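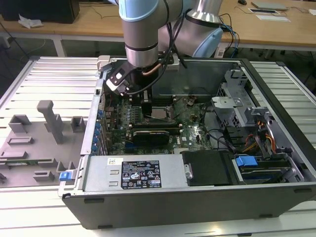 Figure 2. Open desktop tower on its side, motherboard facing up.

Unit 10 — Identifying Board Components

Students shall locate the processor socket and its lever before naming any other part. Memory slots are recorded next, then power connectors. Labels are copied exactly as printed.

Worksheets go to Imani Villanueva.

Comments (2)
Rhys McPhee: Is the lever part of the socket?
Huia Rakena: Yes — list them together.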